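Altwood Food Hall Puts Vegetables on Wooden Stand, Longer Hours From Next Week

21 November 2024

The food hall on the lower floor of the Altwood shopping center has opened a new vegetable corner this week, after the old one was closed since April. The corner is operated by Pretby, a small grocery company that already sells bread and dry goods in the same building.

In the old corner, most vegetables were sold in closed bags with a fixed weight. Many customers had asked for the possibility to buy only what they need for one meal. Now everything is sold by weight, and the customers choose the pieces themselves. Small plastic baskets can be taken at the entrance and must be given back at the register.

Pretby says that the new corner did cost 1,240 dollars, without the work hours of its own employees. The biggest part of this money was for the display furniture. The scales were brought from the old corner and checked again before the opening.

The vegetables come from two suppliers. Anozie delivers the bitter gourds and the sweet potatoes, and Draltari delivers the rest. Deliveries arrive early in the morning, before the hall is open for the public. What is not sold after two days goes to the kitchen of the lunch counter on the same floor, where it is used mostly for soup.

Bitter gourd was not sold in the hall before. Pretby decided to try it after several families in the neighborhood had asked for it at the register. A sheet with simple cooking advice is available for people who do not know this vegetable. It recommends to cut the gourd lengthwise, take out the seeds with a spoon, and leave the slices in salt for a short time before frying.

The order of the vegetables on the stand will be changed with the seasons. At present the bitter gourds lie next to the cucumbers, with the carrots beside them, still with their green tops. Sweet potatoes, tomatoes and green beans have their place further up.
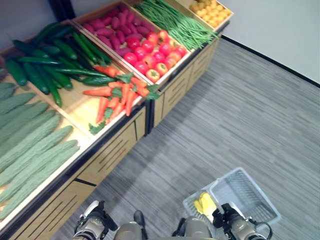

Catriona Niven would like the corner to sell fresh herbs also, and she asked if the prices could be written for one pound and for half a pound, as it was done in the old corner years ago. Pretby answered that the half-pound prices will be added soon. About the herbs there is no decision yet, as they need a cooled shelf and the hall has no free place for one at the moment.

The opening hours are also changing. From next week the vegetable corner can be visited from 9 in the morning until 9 in the evening on all weekdays. On weekends it will close together with the other shops of the floor. Customers who come by car can park up to two hours without payment if they show their receipt at the exit.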